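Print this page | E-mail this page

Munbridge Household Textiles Project
Student report, fall term

Why we picked this subject

Our group wanted to find out how long people keep knitted clothes and what makes them stop wearing them. Most of what we read in class dealt with how clothing is made. We were more interested in the years after that, when a sweater gets washed, stretched, mended or put in a drawer.

What we did

We handed out a paper questionnaire in October at two places in Munbridge: the public library and the Rizvi laundromat. We got 112 forms back. We threw out 12 because the second page was blank, which left 100 and made the percentages easy to work out.

The form asked people to think of one knitted item they owned and answer for that item only. We asked how old it was, how it was washed, whether it had ever been repaired, and what would make them get rid of it. The wording of the repair question was changed after a tryout in our own class – several people did not count sewing a button back on as a repair, and we wanted it counted.

Results

Of the 100 forms we used, 52 were about a sweater or cardigan. The rest were mostly scarves, hats and socks, with a few blankets.

Sweaters were kept longest. The usual reasons for giving one up were shrinking and holes at the elbow. Pilling bothered people, but few said they would throw something out over it. Scarves were more often lost than worn out.

Machine washing on cold was the most common answer. Hand washing came up mainly for wool and for anything that had been a gift. Some people wrote in the margin that they did not know what their item was made of because the label had been cut out.

Repairs were less common than we expected. People who had repaired something had nearly always done it themselves or asked a relative. The Patano alterations counter on Mill Street told us that it takes in very little knitwear compared with pants and coats.
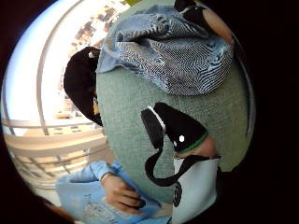

Problems with the survey

People at a laundromat may think about washing more than other people do, so the washing answers could be off. We also let each person choose the item, and many probably chose a favorite. That would push the ages up.

We entered the answers in Drillness, the free form tool our school uses, and it cut off long comments. We went back to the paper copies and typed those in by hand. Next time we would ask for the fiber as a separate question and include "don't know" as a choice.

Print this page | E-mail this page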